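About Us

Druletness began with a folding table, a borrowed tent and a stack of voter registration forms on the corner of Pettigrew Street. There had been a march that August, a peaceful one, with strollers and church hats and a drum line from the high school, and when everybody went home a handful of us stayed put and kept talking until the streetlights came on. What do we do tomorrow, we kept asking each other. And the day after that? We didn't have a name yet, or a bank account, or any real idea of how to run an organization, but we had those forms, and by the end of that first week we had registered 351 of our neighbors. Some of them still stop us at the grocery store to tell us how they voted (we never ask, but we do love to hear it).

That was 13 years ago. We have grown a good deal since then, and we've made our share of mistakes, and we are still very much the same bunch of people who couldn't bring themselves to go home.

What We Do

Most of our work is plain and slow. We teach people how to speak at a city council meeting, how to read a police department budget, how to file a public records request and what to do when the answer comes back with half the page blacked out. We train marshals for peaceful demonstrations, so that when folks in our city want to march they can do it safely, with water and first aid and somebody in a bright vest who knows where the curb cuts are. We sit down with families who have had a hard encounter with law enforcement and help them understand the complaint process, which can be long and confusing even on a good day. We are not a law firm and can't give legal advice, but we keep a list of attorneys who take these cases and we'll gladly go along to the first meeting if you'd like company.

We also run the Esance Fellowship for people between 16 and 24. Fellows spend a school year with us and choose one local problem to work on, whether that's a bus route that was cut, a dress code that seems to land harder on some students than others, or a park that has gone without lights for far too long. They do the research, they knock on the doors and they make the presentation themselves. It is the part of our work that visitors ask about most, and we could talk about it all afternoon if you let us!

Then there are the Galtari Suppers. Once a month we open the doors and feed whoever comes, and after the plates are cleared we talk about one question that has been weighing on the neighborhood. The rules are few. You let people finish their sentences, and you don't repeat a person's story outside without asking. We've had disagreements at those tables that went on well past dessert, and we've had people come back the next month and sit down next to the very person they argued with.

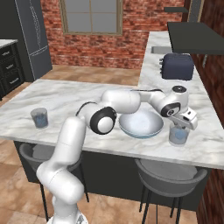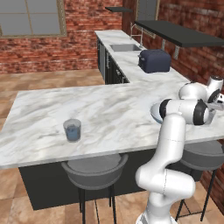

What We Believe

We believe that protest is an old and honorable part of American life and that it belongs to everybody. We believe that peaceful people deserve to be listened to while they are being peaceful, and that a city which answers its residents early saves itself a great deal of sorrow later. We don't endorse candidates and we don't take money from parties or campaigns. You will find people here who vote differently, worship differently and feel very differently about the best way to get things done, and we wouldn't have it any other way.

How We're Funded

More than 1,000 households give to Druletness each year, many of them in small monthly amounts, and the rest comes from local congregations, a few family foundations and our summer block party. A gift of $100 covers one seat in our marshal training, with lunch and materials included. If money is tight, please come anyway; all of our classes are free to anyone who lives in the city, and the suppers always have been.

Come and See Us

The office on Pettigrew Street is open on weekday afternoons and most evenings when there's a class. Ring the bell on the side door, as the front one sticks in damp weather. There is a ramp around the back, street parking after five, and usually a pot of coffee on. Interpreters in Spanish and American Sign Language can be arranged for any event if you let us know a week ahead.

This page was last updated on Mar 11, 2025.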